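Socorro Quintero
Wednesday, gripper day. A thread on keeping one towel-picking arm in working order, for the three people who asked and the rest of you who will scroll past.

1/
The patient: one arm, two fingers, one wrist camera, and a padded bench it picks cloth off. It runs all day, it has opinions about red, and it's due its service.

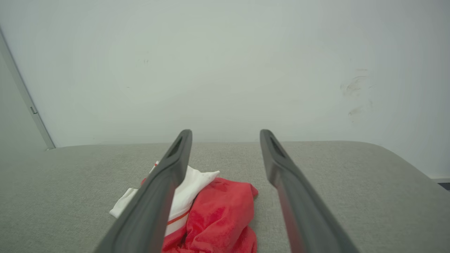

2/
Start with the fingers, open. Always open. If you inspect them closed you'll see the outsides, admire them, and go home having learned nothing. I did this for most of my first month.

3/
The parts I care about are the tip, the raised rim along each edge, and the slot near the top. The tip wears. The rim chips if someone has let it meet the wall. The slot collects fluff.

4/
The fluff deserves its own post. Terry towelling sheds like a spaniel. A packed slot makes the tip slide over a fold when it ought to catch it, and the log then says "grasp failed", which is the log's answer to everything.

5/
Tools for fluff: a wooden toothpick and a soft brush. Tavex, who sell us the fingers, also do a cleaning kit in a zip case. I have the zip case. I keep toothpicks in it.

6/
No compressed air please. It moves the fluff out of the slot and into the wrist, where you need four screws and a bad mood to get at it.

7/
Wiping down: damp cloth, then dry cloth. Nothing with solvent in it. The matte finish goes shiny, and shiny fingers throw reflections into the camera. They pick up a bit of red from the towels even when they're in good order.

8/
Speaking of which. Camera next. Wipe the lens and look at the live view with a bright towel on the bench. Both tips should be in view, and roughly level with each other. If one is higher, don't touch the software yet. Check the finger screws.

9/
It's the finger screws.

10/
The order for screws, as taped inside my cupboard door:
Loosen both fingers a quarter turn.
Seat the left one.
Seat the right one.
Nip up each a little, alternating.
Close slowly on the brass gauge block.
Tighten properly.
Open, close, open. Look again.

11/
People skip the gauge block and close the fingers on nothing. You can do that. The tips will meet beautifully on nothing for ever, and then go skew on the first bath sheet.

12/
Tips get swapped every 3,000 picks. That figure is mine, not Tavex's. Theirs is longer and was, I suspect, arrived at with a very smooth tea towel.

13/
This set came off at 1,152, so well short. Left tip had a burr on the inner side. You couldn't see it but you could feel it with a thumbnail, and it was pulling loops. Laundry noticed before I did and sent me a towel with a note pinned on. The note was one word. I've kept it.

14/
Now the bench, which everyone forgets is part of the machine. Ours is upholstered, grey, slightly squashy. The squash is useful: fingers can come down a hair low without hitting anything hard.

15/
The trouble with squash is that it changes. Foam settles, the surface drops a few millimetres, and the arm starts pinching air with great confidence. So the height gets re-taught at every service whether I think it needs it or not.

16/
How I re-teach height, for anyone with the same setup:
Bench clear and brushed.
Open fingers, slow jog down over the middle.
Stop when a sheet of paper under the tip just drags.
Save.
Do it again near the rounded edge, where the padding falls away.
Save that separately or regret it.

17/
Near the edge is where all the interesting failures live. A towel half over the curve looks flat to the planner and isn't. We now keep the pick zone well back from it, a change that took five minutes and was discussed for two weeks.

18/
Then test cloths. I have a proper set. A fuzzy red one, because red fuzz is the hardest thing in the building to find an edge on. A white one with a red stripe, because the stripe can persuade the vision it's looking at two cloths.

19/
Throw them down in a heap. Don't arrange them. I once watched a man from Grito lay out test towels like a hotel bathroom and then report a perfect score. Lovely man. Perfect score.

20/
A white cloth tucked under a red one is my favourite. The right answer is to take the red first. The wrong answer is to pinch both and produce a sort of raspberry ripple in the bin.

21/
If it keeps taking both, drop the grip force before you do anything clever. We had ours at 700 on the controller's own scale for ages, inherited from whoever commissioned it. It's at 275 now. It grips like something that has met a towel before.

22/
No, I won't tell you what the units are. I've asked Forberg, whose controller it is, and I've read the manual, and I've formed the view that the units are vibes.

23/
A question I had in my messages from Rivadeneyra's maintenance lot: do you clean the wall behind the bench? Only when the scuffs start bothering the background model. A plain wall is a kindness to a camera. A few grey smudges off to one side it can live with, and so can I.

24/
What does matter back there is changing light. Do your checks with the lights you actually run under. Somebody did a full calibration here one September with the afternoon sun in, and the arm was superb until teatime.

25/
Last bit, the paperwork. I write down: which tips came off, pick count, bench height in both spots, grip setting, anything odd. "Anything odd" is the only column I ever go back and read.

26/
Today's odd: a small tick on opening, left side only. Could be the finger, could be the carriage. I've put a drop of the right grease on it and marked the page.

27/
Edit to 10, as two of you have already asked: yes, quarter turn on BOTH before you seat either. If you only loosen the one, the other sulks and you'll be chasing it till lunch.

28/
And the gauge block lives in the drawer, second one down. Whoever has been using it as a paperweight, I know it's you.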